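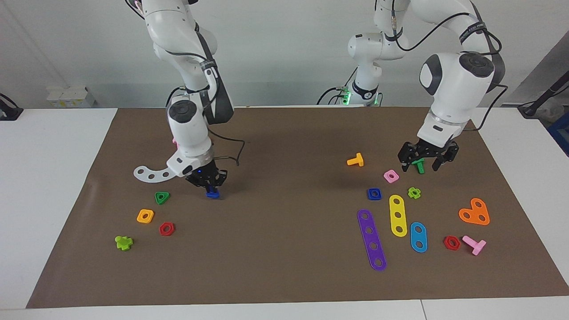 Nernmont Book Fair

The Nernmont Book Fair is a yearly gathering of readers, writers and small presses held each June in the town of Nernmont. It was started by the librarian Siiri Saarela and the poet Arvo Kiiskinen, and it has grown into one of the liveliest weekends on the local calendar!

Program

Readings run all day on 3 stages, with the largest crowds usually turning out for the late-night ghost stories. The 2018 program, announced on May 24, 2018, listed 92 authors, among them the novelist Radwa Alaoui and the much-loved children's writer Rostam Vahidi. Attendance that year reached nearly 3000, a record for the fair.

Lereck Prize

The Lereck Prize goes to a first book of fiction or poetry. Elsa Savolainen won it for her wonderful story collection Ruotsalainen.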